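Section 4: Taking a home blood pressure reading with the Gralance upper-arm monitor

Read Section 3 (Choosing a cuff size) before the first use. The steps apply to the standard cuff and the wide cuff.

Keep the patient record sheet within reach. Sheets may be stapled into the clinic folder once complete.
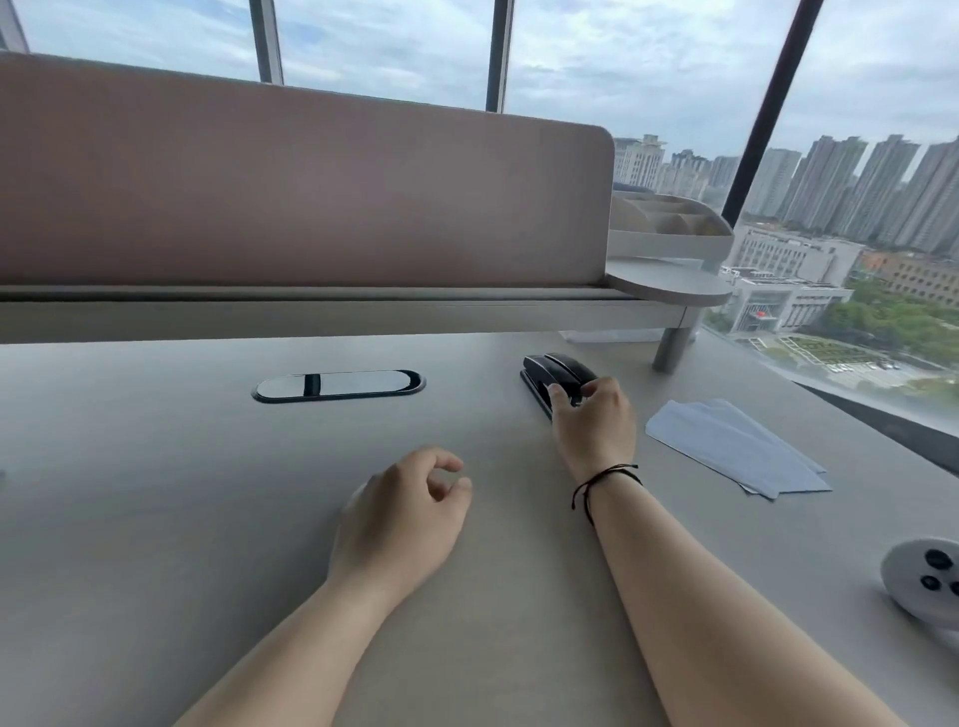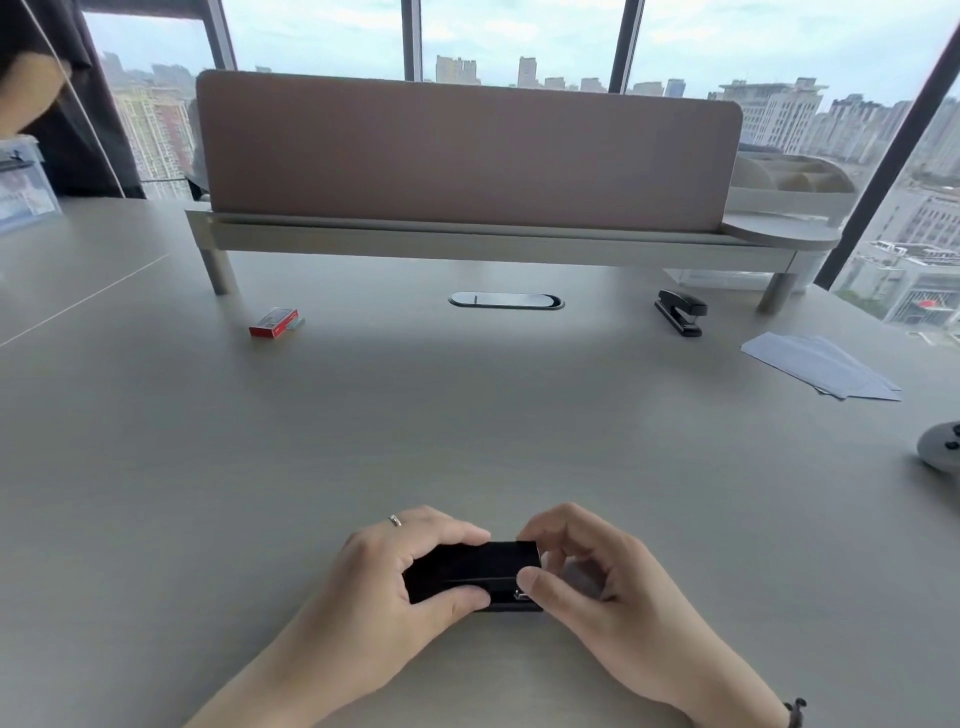
Author: Patient Equipment Writer, Fistdale Clinic
Last revised 20th May

4.1 Before you start

1. Do not smoke, exercise or drink coffee or tea for 20 minutes before a reading.
2. Empty your bladder.
3. Sit on a firm chair with your back supported and both feet flat on the floor. Do not cross your legs.
4. Rest quietly. Do not talk or use a phone.

Caution: Do not fit the cuff to an arm with a drip, a dialysis fistula or an open wound. If you have had lymph nodes removed from one armpit, ask the clinic which arm to use.

4.2 Fitting the cuff

1. Remove tight sleeves. Do not roll them up above the cuff.
2. Push the air plug fully into the socket on the left side of the monitor.
3. Slide the cuff up the arm until its lower edge is two fingers' width above the elbow crease.
4. Turn the cuff so that the tube runs down the inside of the arm.
5. Close the fastening. You should be able to slip one fingertip under the edge.
6. Rest the forearm on a table, palm up, with the cuff level with your heart.

Note: A cuff that is too small gives a high reading. If the fastening will not close inside the marked range, stop and ask for the wide cuff.

4.3 Taking the reading

1. Press START. The cuff inflates and then slowly lets the air out.
2. Keep still until the tone sounds.
3. Write down both pressures and the pulse rate.
4. Wait one minute and repeat. Record both readings – do not work out an average.

To stop at any time, press START again. If the cuff stays tight, pull out the air plug.

4.4 Messages on the display

E1: Cuff loose or plug not seated. Refit and repeat.
E2: Movement detected. Rest, then repeat.
E5: Battery low. Replace all four cells together.

The memory holds 800 readings. When it is full, the oldest is overwritten.

Caution: Do not change the dose of any medicine on the strength of a home reading. If you have chest pain, sudden weakness or trouble speaking, call the emergency services at once.

4.5 Storage

Store the monitor dry and below 55 °C. Do not fold the tube sharply. Cleaning is covered in Section 5.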